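When the magistrates' court at Driselow closed its counter on weekdays and moved everything to a single Saturday sitting, I was one of the people who said it would be fine. I'd like to take that back, if I may, and take my time doing it.

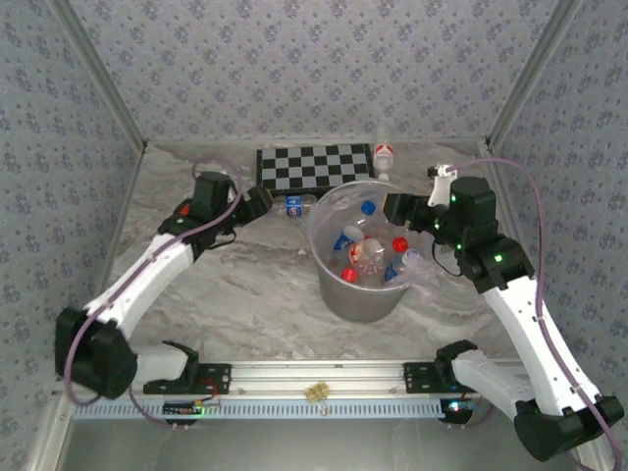
Clurno Community Legal Centre – Opinion

Most people who come before a local court aren't villains. They've driven on a lapsed licence, or missed a fine for $139 that has grown, with fees, to more than $400. They want to say sorry, sort out a payment plan and go home to their tea. Under the old arrangement they could do that at the counter in ten minutes or so, with a clerk who'd seen it all before and was usually very kind about it.
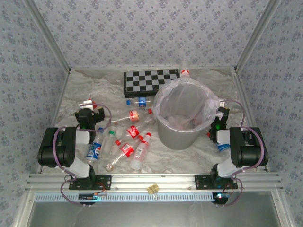

Diversion was meant to soften the change, and I do believe in diversion. A young bloke caught tagging a fence ought to be offered a chat with the owner and a few hours of cleaning up before anyone reaches for a charge sheet. But diversion needs somebody in the building when he turns up, willing to sit down with him for an hour over a cuppa and a chessboard, even one still folded shut like a box, until he feels like talking. You can't squeeze that into a crowded list – and last June the list ran to 523 matters.

So I'd ask the department to give us back two weekday mornings, and to trial the same at Medholm, where the bus trip is longer and the grumbling (quite rightly) is louder.

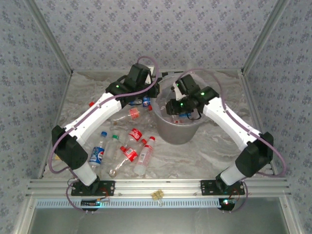
What you can do

Write to your local member, and please tell them how far you had to travel. Our front desk has stamps and envelopes, and we're always glad of the company.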